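Indoor market room opens its doors in Markau

2025-05-07

Anyone who has been wondering what was going on behind the papered windows on Lenihan Row can now go in and find out. The Wila practice market opened its doors on Wednesday, and it is a treat: a shop floor where you can wander, choose, fill a basket and start all over again, without a queue behind you or a till beeping in your ear.

The room belongs to Brudilitz, the adult learning centre that has run cookery and language classes in Markau for 17 years. Until last winter it was used for storing chairs. It has now been cleared, painted and fitted out as a small food shop for people who want to get used to shopping, whether that means learning the names of vegetables in a new language, getting back on your feet after a long illness or helping a nervous teenager do a list on their own for the first time.

Lama Hattar, who runs the market and drew up the first plans for it at her kitchen table, was beaming as she showed the first group in.

"I wanted it to feel like a shop you'd be happy to walk into," she said. "We had a beginners' class last year where we learned the word for cucumber from a photocopy. It was a very bad photocopy! I thought, we can do so much better than this."

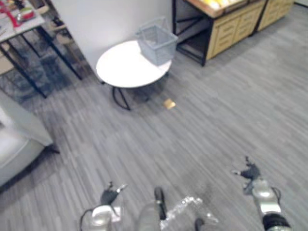 Getting the layout right took most of the spring. The first version had everything in straight lines like a supermarket, and people trying it out said they felt hurried, so the furniture was moved about until there was space to stand and think. A grey shopping basket now has its spot on a small round white table with splayed black legs, and there is a white armchair within sight of it for anyone who would like to sit down. Low cabinets with pale wooden drawers stand further along, and Ms Hattar plans to use the drawers for picture cards and price labels once they have been printed.

The round table was a late addition, and she is very fond of it. A counter would have meant one person standing on one side and one on the other, she explained, and she much prefers people to gather and chat about what they have picked. It is also a good height for putting down a basket when your arm gets tired, which several of the first visitors were pleased about.

The money came from a spring appeal in the town. Cake stalls, a quiz night and a very well attended second-hand book sale brought in 1394 pounds between them, and most of that went on shelving and stock. The carpet was already there and has scrubbed up well. 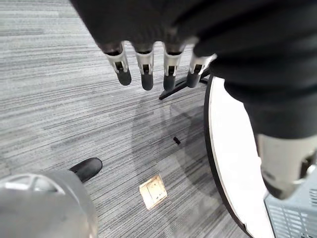
The grey striped carpet at the Wila market room, Lenihan Row.

Sessions last an hour and are for up to 12 people at a time. You are given a list at the start, and you can ask for an easy one (three things, all from the same part of the room) or a long one with a few puzzles in it. One of the longer lists asks for the makings of a soup for a family, but doesn't tell you which soup. There was some lively discussion about that on Wednesday morning, and at least one firm opinion on the subject of carrots.

Language groups will work in pairs, with one person reading out the list and the other doing the fetching. Then they swap. Ms Hattar has tried this with her own Tuesday class and says people remember far more when they have had to go and find the thing themselves, especially if they came back with the wrong one first.

Baskets were chosen over trolleys early on. There is only so much floor, and a trolley takes a lot of turning. The light plastic kind is also easy to carry in the crook of an arm, easy to wipe down at the end of the day, and you can see straight away whether you have remembered everything on the list.
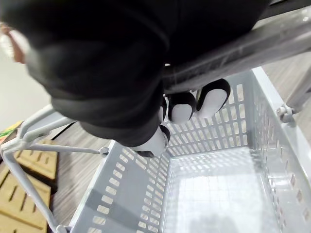 A second size, for children coming with a parent, is on order and should be here before the end of May. Family sessions will start as soon as it arrives, on Saturday mornings to begin with, and there is already a good bit of interest from the two primary schools nearby. One teacher has asked whether her class can come in and run the whole place for a morning, with their own price labels and special offers. The answer was a very quick yes.

Groups from outside Markau are welcome too. A visit can be put together with one of the cookery classes next door, so that people choose their vegetables from a list in the market room and then cook the real thing in the Brudilitz kitchen afterwards. The first of these double sessions is a vegetable stew, and 20 people have put their names down for it, so it will have to be run more than once.
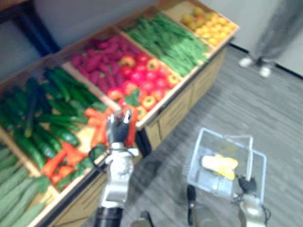 Produce was always going to be the heart of the place. Ms Hattar grew up going to a street market every week and wanted that feeling of colour as you come up to a stall, with everything heaped up and nothing wrapped. She has got it! On the wooden stand, green beans have a long compartment to themselves beside a pile of small yellow and orange fruit, and glossy red peppers sit close to a big heap of dark green cucumbers. Carrots are down among the cucumbers, and there are longer, paler green ones in a compartment of their own, which ought to get people talking about the difference between a cucumber and a courgette.

The stock will change with the seasons as far as possible. Squashes and leeks are on the wish list for autumn, and there have been requests for okra, aubergines and big bunches of herbs from people who cook with them at home and would like their classmates to learn the words. A notebook is kept in the room for suggestions. By lunchtime on the first day it had a full page, including a plea for a bread shelf and a drawing of a pineapple.

"Bread is next," said Ms Hattar. "I've already measured up for it. Then maybe a little flower stall by the window, if we can squeeze it in. I keep coming in early just to have a look round. I'm so happy with it."

The Wila market is free to use and is open on weekday mornings, with one evening session a week for people who work during the day. Groups are asked to book ahead through the Brudilitz front desk. If you are coming by yourself you can just turn up, and someone will find you a list and a basket.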